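20th October

Flumix scaler, second go

Wai-kit came in convinced the Flumix adds no lag at all. That is what it says on the box, and he has read a forum thread that agrees with the box. I have read the same thread. Most of it is people saying it feels snappy.

Set up: cartridge console straight into the small CRT, then the same console through the Flumix into the flat monitor, monitor in game mode, sound off so there was no cheating by ear. Game was Skerport, level one, the pier. Jump only. Macarena pressed, Wai-kit filmed, I stepped through the video and wrote down frames from thumb going down to sprite leaving the ground. 25 jumps on each.

Result is that the Flumix route is slower, by an amount that wanders. On 13 of the jumps I could see a clear extra frame or more. The rest I could argue either way, and did, with Wai-kit, for longer than it was worth. We don't know how much of it is the Flumix and how much is the monitor, and I am not going to write "the Flumix adds a frame" on the shelf label when we haven't separated the two. We also don't know when a thumb has gone down. I was going by the knuckle. Macarena thinks the knuckle is fine. I think the knuckle is rubbish and we need an LED across the button contacts.

Do not quote any of this to the club until the LED is done.

Blind test, for what it's worth: Treasa played the pier on both screens with the bezels covered and said the CRT was "obviously" the laggy one. She completed it faster on the CRT as well. Draw your own conclusions about "feel".

Ciltetti pads

Two Ciltetti pads arrived, the clear blue ones. Advertised as same mould, same rubber, same everything. They are not the same mould. The d-pad sits higher and the shell creaks if you grip it like someone who is losing. Diagonals are too easy to hit. Trying to walk left along the ledge in Skerport I ducked again and again, which I would normally put down to me, except the old pad with the split cable didn't do it.

Opened one. Membrane looks decent, pivot under the d-pad is short. Bogdan wants to build the pivot up with a drop of resin. I'd like to see it tried on one pad only, with the other left alone so there's something to compare against. Last time we "improved" everything in one evening and then had no idea what normal was.

Start button on the second pad needs a firm press. Might loosen up. Might be the reason they were cheap.

Split screen slowdown

Damian's claim, made several times now: Abubakar runs slower in two-player than in one-player, and the later revision of the cartridge fixed it. Everyone who grew up with it seems to remember this. Everyone who grew up with it was also eight.

Ran both revisions in two-player on the desert course. There is slowdown on both, in the same place, when both karts are in the tunnel with the dust going. Timed a lap on each with Damian driving and the second kart parked at the start. Not a fair test, because he drives a different lap every time and the dust needs both karts anyway. What we should do is leave both karts idle in attract mode, if it has a two-player demo, and time that. Macarena says it does. I haven't seen it.

What is true: the later revision has a changed title screen and a different sound when you hit the barrier. My guess is people noticed those, decided the whole game had been tidied up, and the rest grew from there. It's a guess. Damian is not having it.

Also the split is not even. The top player gets a slightly taller window than the bottom one. Treasa has been complaining about this for weeks and I told her it was the overscan. Swapped to the flat monitor, no overscan, still uneven. So she was right, and I've told her.
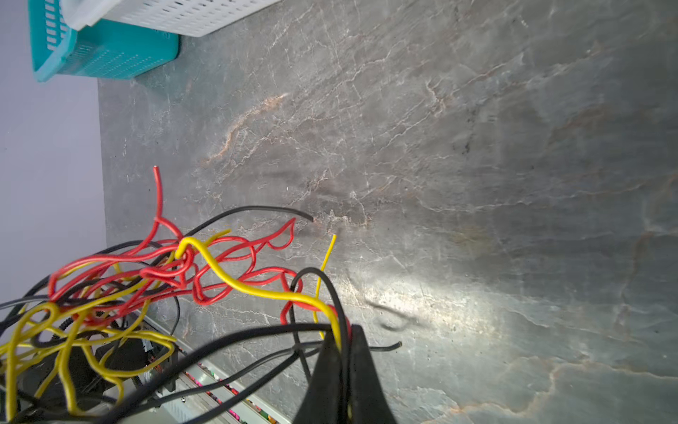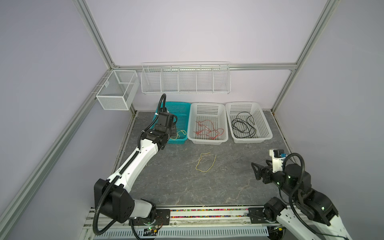
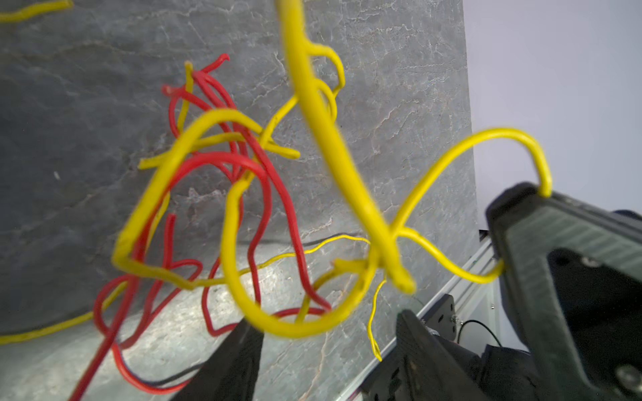

Save batteries

Swapped the cell in the grey-label role-playing cart. Held a save through a power-off. Everyone pleased. I'd like to see it hold one for a week before anyone writes "fixed" on it, as the one before also held a save on the night and was blank when Bogdan took it home.

The tabs on the new cell were spot welded, good. Please stop soldering directly to batteries. You know who.

Next

LED on the button contacts, Wai-kit has the parts. Borrow a different monitor and redo the Flumix runs on that, same level, same presser.
Bogdan to do the resin on one Ciltetti. ONE.
Attract mode on both revisions of Abubakar, filmed, Damian nowhere near the controls.
Check the week-old save before unplugging anything.
Find the long scart lead, the short one crackles when it's moved and I don't trust the picture off it either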